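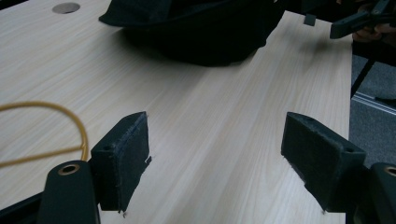 Según Marisol Tlapale, el problema de la versión anterior era que el estimador de apertura daba por cerrada la pinza en cuanto el fieltro de un dedo rozaba algo, y que con eso no se podía entrenar nada. Su nota abrió la discusión que terminó en esta versión del paquete. Los cambios están más abajo, en el apartado de estimación.

Feditz: herramientas de sincronización y estimación de apertura para pinzas de mano

Versión de los datos: 10 de octubre de 2025
Mantenimiento: Josué Medeiros, Mererid Ifans

Contenido

El paquete reúne el código que convierte grabaciones hechas con dos pinzas de mano en episodios listos para entrenar políticas de manipulación bimanual. Incluye 52 episodios de prueba sobre mesa, con objetos de tela. Cada episodio contiene el vídeo de cada pinza, la trayectoria estimada de cada una, la apertura de los dedos y un archivo de metadatos.

El código se divide en 3 módulos:

sindov: alineación temporal de los dos flujos de vídeo.
lesby: estimación de la apertura a partir de la imagen.
hollmann: conversión de trayectorias y exportación de episodios.

Estimación de apertura

La apertura se calcula a partir de la posición de los dos dedos en la imagen, sin sensor en la pinza. El método anterior segmentaba la cara interior de cada dedo y medía la distancia entre los bordes. El fieltro deshilachado daba un contorno inestable y, con tela oscura entre los dedos, la máscara se extendía al objeto. Ahora se ajusta un modelo rígido del bloque del dedo y el fieltro queda fuera del ajuste. El valor se guarda normalizado: 0 es cerrada y 1 es abierta del todo.

Cuando el ajuste no converge, el campo apertura_valida pasa a falso y se conserva el último valor bueno. No se interpola. Quien quiera interpolar puede hacerlo al cargar los datos.

Sincronización

Las 2 pinzas graban con relojes independientes. El módulo sindov busca el desfase con el movimiento de la cámara y lo corrige con un ajuste lineal por episodio. Si la deriva supera un fotograma al final del episodio, el programa avisa y sigue. Para que se detenga, hay que usar la opción --estricto.

Uso

feditz alinear carpeta_entrada carpeta_salida
feditz apertura carpeta_salida
feditz exportar carpeta_salida --formato zarr

El orden importa. exportar falla si no encuentra el archivo de apertura. La calibración de cada cámara se lee de calib.yaml y debe estar en la carpeta de entrada.

Limitaciones conocidas

La localización pierde precisión cuando la mesa lisa ocupa casi toda la imagen. Los episodios afectados llevan la etiqueta pocos_rasgos.
La otra pinza puede entrar en el campo de visión. No se enmascara por defecto; la opción --mascara_pinza es experimental.
En algunos fotogramas aparecen manos. No se han recogido caras ni audio.
El modelo del dedo solo sirve para esta geometría. Con otros dedos hay que volver a medir y editar dedo.json.

Pendiente

Theda Rieger está probando un filtro para los saltos de trayectoria al levantar la tela. La rama se llama filtro-saltos y todavía no pasa las pruebas de exportación.

Los errores se comunican en el gestor de incidencias, con el identificador del episodio y la salida completa de feditz apertura --detalle.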